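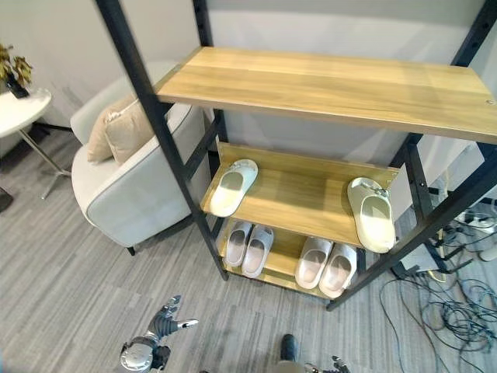 Why Do People Take Their Shoes Off Indoors?

Kodmont Kids: Big Questions, No. 224
Last updated 19/03/2022

Print this page | E-mail this page to a grown-up

You come home. You have a snack in mind. You get as far as the second step of the hallway and a voice from another room says "SHOES!"

How did the voice know? It heard them. Shoes are loud, and grown-ups can hear a sneaker on a clean floor through two closed doors and a running shower. But why does the voice care so much? In some homes people keep their shoes on until bedtime. In others, walking in with your shoes on is nearly as rude as walking in and licking the butter. Let's find out what is going on down there.

What is on the bottom of a shoe?

Everything you walked on today, in small amounts.

Turn a shoe over and look at it. (Do this outdoors. Trust us.) The bottom is called the outsole, and it has bumps and grooves called the tread. Tread is there to help you grip the ground so that you don't slide down the hill behind the school, unless that was the plan. The trouble is that grooves are also excellent at carrying things. Mud goes in wet, dries into neat little bricks, and drops out later on the one rug your family likes.

Along with the mud there may be sand, bits of leaf, pollen, old gum, road grit, and whatever the pigeons have been up to. There are bacteria too. Bacteria are living things so tiny that you need a microscope to see them, and they live on almost everything, including you. Most of them do you no harm. A few can make people sick, and those are the ones you would sooner leave on the doormat, especially if there is a baby at home who crawls around and then eats its own hand.

Some of the outdoor dirt turns into house dust. The rest of house dust is made of fluff from clothes, crumbs, pet hair, and tiny flakes of skin from everybody who lives there. Yes, yours too. You are shedding while you read this. Please carry on.

Who started it?

It is hard to say who was first, as the first person to do it probably didn't write it down. People in many parts of the world seem to have had the idea on their own, and they had different reasons.

In Japan, lots of homes have a special place just inside the door called a genkan. It is usually lower than the rest of the floor. You take your shoes off in the low part and step up into the house in your socks or slippers. The step is a clever trick: dirt isn't very good at climbing stairs. Some Japanese rooms have floors covered with tatami, thick mats woven from a kind of rush. People sit on them, and in some homes they sleep on bedding laid on top of them. You wouldn't wear muddy boots on your bed. (If you would, somebody should have a word with you.)

In Korea, homes have been heated from under the floor for many hundreds of years. A warm floor is a lovely place to sit, eat, and nap, so people keep it clean.

In Finland, Sweden, and other snowy places, the reason is easier to guess. Snow on boots is pretty for as long as it takes to melt. 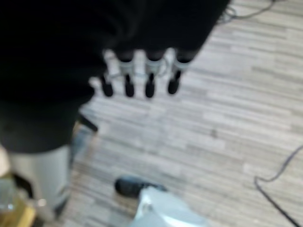

There are religious reasons as well. People take off their shoes before going into a mosque, a Hindu temple, or a Sikh gurdwara, as a way of showing respect. It is a bit like lowering your voice, only with your feet.

And then there are places where hardly anyone used to bother. If your floor was hard-packed earth, wiping your feet before you went in was mostly a matter of taste.

What do you wear instead?

Socks. This is the cheapest choice and also the fastest, since socks on a polished floor are really just very slow ice skates. They also have the special power of finding the only wet spot in the kitchen.

Bare feet. Free, easy to wash, and always in your size. Not so good in winter, or near building blocks.

Slippers. A slipper is a shoe that has retired. It is soft, it comes off without laces, and it has promised never to go outdoors again. The kind with a closed toe keeps your feet warmest. The kind with an open toe and no back is called a slide, and it makes a flap-flap-flap noise that ruins any attempt to sneak up on your sister.

In Japan there is often a second pair of slippers that lives in the bathroom and is worn only in there. Forgetting to change back, and walking into dinner in the bathroom slippers, is a mistake almost every visitor makes once.

Guests are a problem all their own. Some families keep spare slippers for them. Others let guests walk around in their socks, and that is how the whole room learns about the hole in your left one.
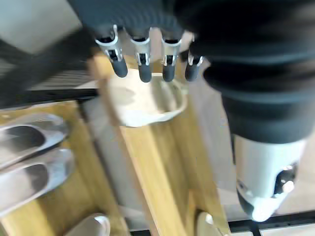 Black fingertips above something white and rounded.

Try it: the very dirty doormat test

You will need: two sheets of white paper, some clear tape, one outdoor shoe, one indoor slipper or sock, and permission.

1. Press a strip of tape, sticky side down, on the bottom of the shoe. Rub it a little.
2. Peel it off and stick it to the first sheet of paper.
3. Do the same with the slipper or sock, using fresh tape and the second sheet.
4. Look at both with a magnifying glass.
5. Wash your hands. We mean it.

We asked readers to mail us their results last May, and 711 strips of tape came to our office on Raudsepp Street. The mail carrier has not been the same since. The dirtiest came from the town of Pornasow, where a reader taped a soccer shoe and sent us something that looked like a garden. We gave it a window seat and named it Dusta.

Why do slippers always go missing?

Slippers leave the house far less often than shoes do, so you would expect them to be easier to find. They aren't. Shoes come off by the door, usually in the same spot each time. Slippers come off wherever your feet got warm, so one ends up under the sofa and the other at the far end of the hall, as if they had argued.

A rack near the door helps. Racks with slats or open sides let air move around the shoes, and damp shoes need air, or they begin to smell like a pond. Put the ones you wear every day where you can reach them without climbing over anything. Boots go lowest, because mud falls down and would like to land on something clean.
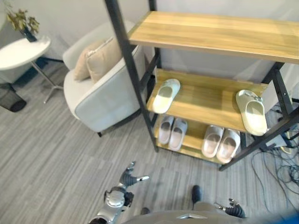 So, should you take yours off?

At home, do what the voice says. The voice has the mop.

At somebody else's house, look at the floor by the door. If there is a row of shoes, add yours to it. If there isn't, ask "Shoes on or off?" You will look extremely polite, and it costs you nothing unless it's the day of the hole in the sock.

Words to know

Outsole: the bottom layer of a shoe, the part that touches the ground.
Tread: the pattern of bumps and grooves on the outsole.
Genkan: the entry area of a Japanese home, where shoes come off.
Bacteria: living things too small to see without a microscope. One of them is called a bacterium, but you will rarely meet just one.

Print this page | E-mail this page to a grown-up

More Big Questions
Why does toast land butter side down?
Where do socks go in the wash?
Why do feet smell like cheese (and does cheese mind)?
Who invented the doorbell?
What is under the sofa?

Kodmont Kids uses cookies, sadly not the kind with chips in them. They help the site remember your settings. Ask a grown-up before you click Accept.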